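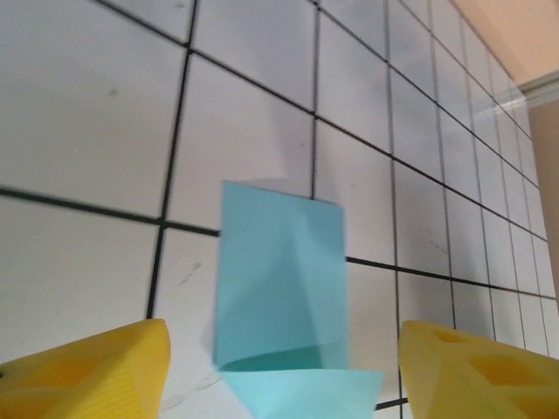
**Markstead Robotics Club / Build Notes**

January 21, 2026

Quick one, I have to be out the door soon. People keep asking if the Zisura two-arm kit is worth the money so I'm writing down what I think before I forget it all.

Short version: yes, mostly. Long version, keep going.

Kit came in 8 boxes. Boxes not labeled in any order I could work out. 166 screws in the main hardware bag (the packing list has the number printed on it, and I did check, it was a slow evening) and they all look the same until you try the wrong one. Sort them first. Use a muffin tin. The manual is fine for the first arm and then just says "repeat for other side", which, no. The cable run is mirrored and so are a couple of the brackets. Did the right arm's wiring twice.

Job for the arms this week is paper folding. Light blue card, two grippers, one fold. Sounds like nothing. Paper is awful for this, it slides and it springs back, and if you squeeze too hard you get a crease where you didnt want one.

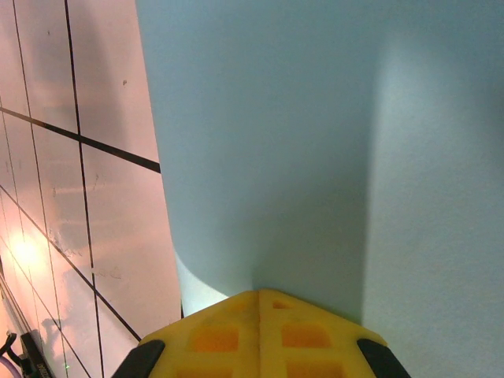
Grip force is a slider in the Zisura software, and the low end of it is way too coarse. I want tiny steps down there and I get big jumps. There's a text file you can edit to get around it. Took me a whole evening to find the file. Put it in the manual please.

Good stuff now. Joints are smooth. The calibration routine is the best I've used on anything in this price range, you follow the prompts and go get coffee. Base plates bolt to standard rail, no drilling. I can have an arm off and back on before the kettle's done.

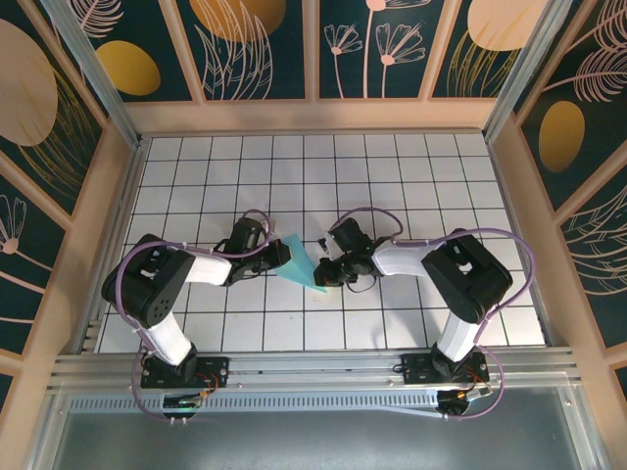
Cables though. They give you enough length, maybe too much, and the zip ties in the box are tiny. Route them loose over the shoulder or the wrist will tug at full reach. I had mine too tight at first and kept blaming the motors. Wasn't the motors.

Price. I paid 2,818 with shipping, and that's both arms and the power supplies. Rails were extra. Dakanside sells a similiar pair for less but you print all the parts yourself, and I did that once in November for another build and I'm not doing it again. Support at Zisura answered my email the next morning, real answer too, not a link to the FAQ.

Would I buy it again, yeah. Would I buy it for a total beginner, hmm. Maybe with someone sitting next to them for the first arm. 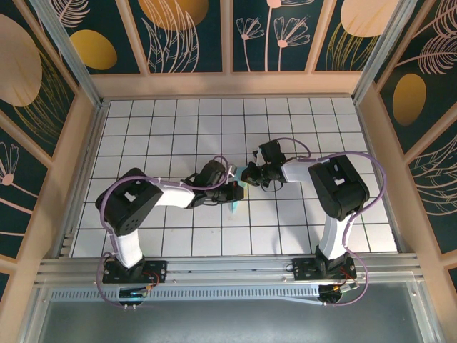

Jabłońska wrote in the comments: We have the same kit and the slider thing drove us nuts too. Newer software has a fine mode, it's under the advanced tab and off by default. Still not as good as editing the file. Also try heavier card if you can get it, ours stopped springing back so much. Did you do the second calibration with the grippers closed? Makes a diffrence.

Didn't know about fine mode. And no, did mine open both times. Will redo it closed this weekend and put the numbers up in the next post.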